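Deposit return after moving out of a furnished room

Posted by Ximena Insaurralde, 08/04/2022

I am vacating a furnished room at Grostlow Court. The landlord holds a deposit of $300 and states that bedding must be "returned in original order." Does this require professional laundering?

Traian Bratu
Please consult your lease first. Unless it names a laundering service, ordinary washing is generally accepted. Request a written list of any deductions, and keep a copy of your notice.

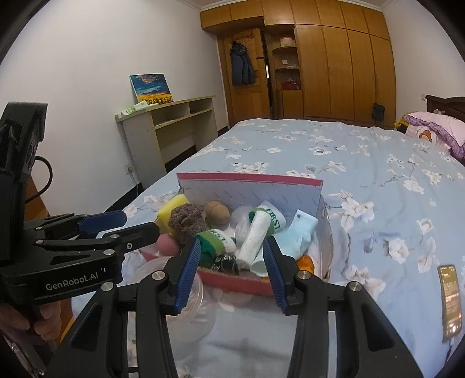
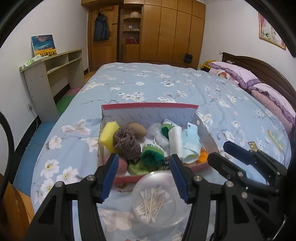

Bed with the light blue floral sheet, both views.

Maldonado60
Mine was returned in 11 days. I washed everything at home and there were no deductions.

Dravik
It depends on the state. Ask the housing office.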